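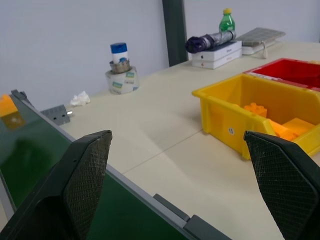 Standing mats are all the same piece of foam with a different price, Niilo Harju wrote under my review of the Clotham mat in March, and he asked me why a person should pay 136 dollars for something to put under the feet. I answered him then with two lines, which was not polite of me, and I promised a longer answer after I had used a more serious mat. Now I have used the Keron for 700 hours of work, so I can give it.

First, my situation, so you can compare it with yours. I pack orders for a shop that sells sewing supplies. I stand on a concrete floor with a thin layer of paint on it, and I wear ordinary sneakers. I am not a heavy person, but I have had pain in my left heel for several years, and on a bad day it goes up into the calf. I bought the mat with my own money.

The Keron comes rolled in a long box. You should unroll it in the evening and leave it overnight, with something heavy on the corners. I didn't do this, and for two days one corner was looking up at me and I stepped on it every time I went for tape. After that it became flat and has stayed flat. There is a smell of new rubber. It isn't strong, but my colleague Chantal Dufour asked me to open the window, and she is normally a patient woman. The smell was gone after one week.

The mat is 36 inches long in the size I chose, and this was my mistake. When you pack, you don't stand still like at a desk. You take one step left for the boxes and one step right for the labels, and with 36 inches you have one foot on the mat and one foot on the floor for half of the day. I think this is worse than no mat, because the hips are not level. I moved my boxes closer and it helped. The longer size costs 194 dollars, and if your work is similar to mine, I would tell you to save a little longer and buy that one.

Now the feeling. The Clotham was very soft, and in the shop everybody likes soft. You press it with your thumb and you think, yes, this is comfortable. But after three or four hours my feet were working all the time to keep balance, and my ankles got tired in a way that I didn't know before. The Keron is much harder. The first morning I was disappointed and thought I had bought a piece of a tire. In the afternoon I noticed that I hadn't sat down on the step stool, where I usually sit at two o'clock. The heel still hurts in the mornings, so please don't buy it as a medicine. What changed is the evening – I can cook dinner standing up.

The edges are cut at a low angle and I have not tripped on them. A hand cart can go over them if you pull it and don't push. Cleaning is less good. The surface has small round bumps, and thread and bits of paper collect between them. A broom goes over the top and leaves everything where it was. I use an old dish brush on Fridays, and I am not happy about it.

After all these hours, there is a small dent where my right foot stands the most. It comes back a little over the weekend. The Clotham had a real hole in its middle much sooner, and there you could feel the floor through it.

So, Niilo, they are not the same foam. If you stand one hour a day, buy the cheap one, or fold an old carpet, which is what my father did. If you stand the whole shift, the Keron is worth the money in the long size, and almost worth it in the short one. I give it four stars out of five. The missing star is for the thread between the bumps.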